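Subject: Re: [webfolk] Moving to a new domain without falling off the map

Date: 16 Aug 2018

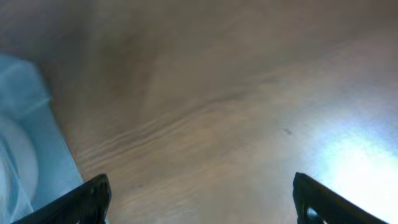 The Witthorpe webmaster wrote:

> We're merging the Ormsby site into ours before December. The plan is to point every old Ormsby address at our new home page, so people at least land somewhere. The old site has 3,905 pages by the crawler's reckoning. Is one catch-all redirect good enough, or do we have to match them up one by one? I have two hands and a day job.

Please don't send them all to the home page. We did exactly that when Astthorpe changed domains, and I'm still getting email from people who clicked on "How to bleed a radiator" and got a large photo of our building and a welcome message. It's a nice building. It doesn't bleed radiators.

Search engines take roughly the same view. If an old page about radiators redirects to a page that never mentions them, it tends to get treated as if the old page had simply gone, and whatever links it had collected over the years stop doing you much good. Ours sank over one summer while I told everyone it was "settling."

You won't need to match all of them by hand, though. When I finally exported our list and sorted it, most of it was junk: calendar pages for months with no events, printer-friendly copies, tag archives with one post in each, and a search results page for the word "test" that had somehow been indexed 22 times. I'd guess Ormsby's is much the same under the hood.

What I'd do, in this order:

1. Export every URL from the crawler into a spreadsheet. Add a column for visits in the past year and another for links from other sites.
2. Sort by those two columns. Map the top 70 or so by hand, old page to closest new page. It took me an evening and a pot of coffee.
3. For anything that follows a pattern (/news/2014/whatever to /archive/2014/whatever), write one rule and let the server do the work.
4. Let the rest return a 404, or a 410 if you want to sound firm. Give the error page a search box.

Use 301s. Our old host's control panel defaulted to 302, which means "temporary," and I left it that way for longer than I'm going to admit on a list with public archives.

Also check for chains. Ormsby has moved before, if I remember right, so some addresses may already hop once. We had one that went through 3 redirects, then came back to where it started. The browser gave up before I did. Point the oldest address straight at the final one and skip the sightseeing.

Other stuff I forgot and you might not:

- the links inside your own pages, which will otherwise keep pointing at the old domain forever
- the sitemap (submit the new one, but leave the old one up for a few weeks so the crawlers find the redirects)
- the line in robots.txt that blocks the entire staging site, which I carefully copied over to the live one
- renewing the old domain. Redirects only work while you own it, and the next owner may have different ideas about radiators

On tools, we used Plesano for the mapping. It was fine at matching page titles and very sure of itself when it was wrong. It sent our privacy policy to a page about hedges. Read the output before you upload it.

Could you hold off on the redesign until the move has been live for a while? If you change the domain, the menus and half the text on the same night and traffic drops, you'll have no idea which one did it, and everybody at the meeting will have a theory.

I still have the spreadsheet with our rewrite rules in the second tab. Some of the comments in it are unprofessional - I'll clean those out and send it over if you want it.

-- 
Astthorpe web desk
(also the Astthorpe email desk, and the printer)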